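Groson cell – progress report to Ragnarsson, March 2022

Set-up work on the arm at Brenitville continued this period.

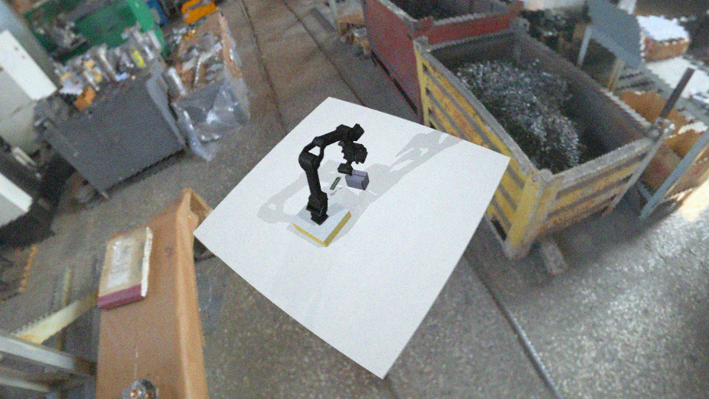
How often is the gripper serviced?
Every 500 cycles it is cleaned and the finger alignment checked. The full service, with new pads, comes at 3000.

The controller log stood at 1878 cycles at the last check. Two joint faults have been recorded since December, both on the elbow – Skindine has quoted for a replacement encoder. The base was re-zeroed after each fault. We ask for approval of the quote before the next service.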